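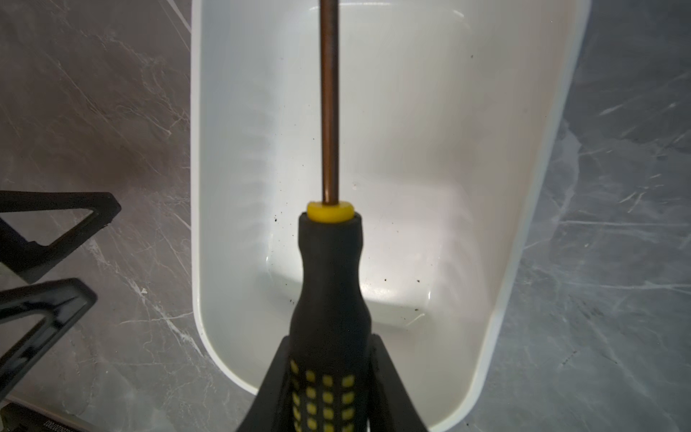
4. Handling Hand Tools in the Two-Arm Cell

Read this section before the first run of the shift. Reading it afterward is also popular, but the forms are longer.

4.1 Before you start

1. Clear the floor of the cell. Trays, bins and racks named in the job sheet may stay. Coffee may not.
2. Set both arms to teach speed. Leave them there until the job has run clean 10 times in a row.
3. Check that cables at the elbow and wrist hang free through the full reach of each arm.

4.2 Picking up a screwdriver

4. Grip the handle, never the shaft. A shaft is round, smooth and eager to leave.
5. Close the fingers slowly and wait for the grip signal before lifting.
6. Keep the tool over the tray until the hold is confirmed. A short drop into plastic is cheap.

CAUTION: One arm in the tray at a time. The other waits outside with its fingers open. The Pravodum controller will let you override this — it is very polite that way — and it will also log your name.

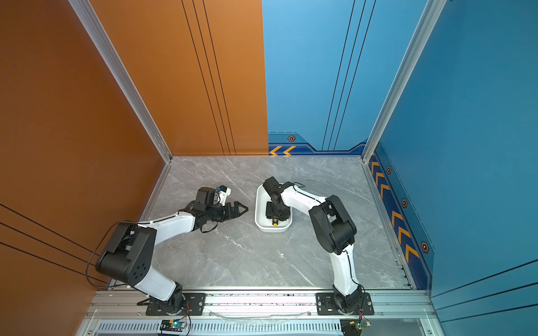
Carmela Sorrentino adds that the waiting arm should be parked by program and never by hand, and that on the Tuesday shift she would like to stop finding it otherwise.

4.3 After the run

7. Return the tool, open the gripper and send both arms home.
8. Wipe out the tray. Grit gets into finger pads and stays for years.
9. Replace finger pads every 400 cycles, or sooner if they shine.

NOTE: Spare pads are ordered from Brinkmann in packs of 20.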